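4. Recording the scan-and-sort examples

Okay, arms homed, gloves on, Jekier recorder running. Now the fun part! I do mine in blocks of 100, then stretch and refill my coffee.

1. Put one parcel on the table, label facing up, and press Start.
2. Pick up the scanner with the right hand and hold the parcel steady with the left. Go slowly, the model copies your wobbles too.

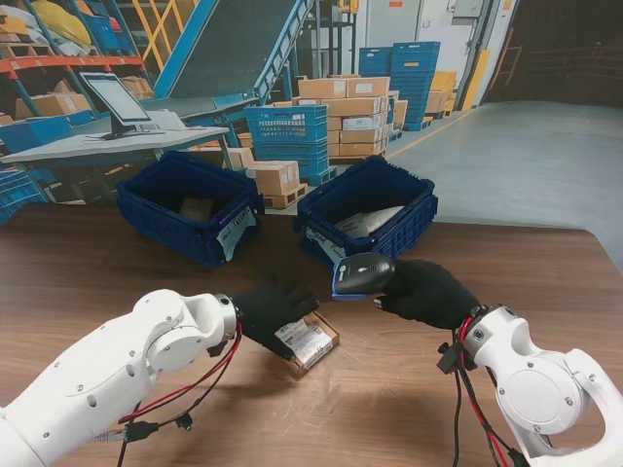
3. Scan, drop the parcel in the crate you'd choose yourself, and press Stop.

Note: fumbled it? Keep going and tag it "recovery". Cúc Diệp went through our first 235 takes and those were her favourites (mine were mostly fumbles, so I was thrilled).

Caution: don't let the wrist cables snag on a crate. If an arm feels heavy, hit pause and free the cable by hand before you carry on.

4. Upload to Numar before you log off.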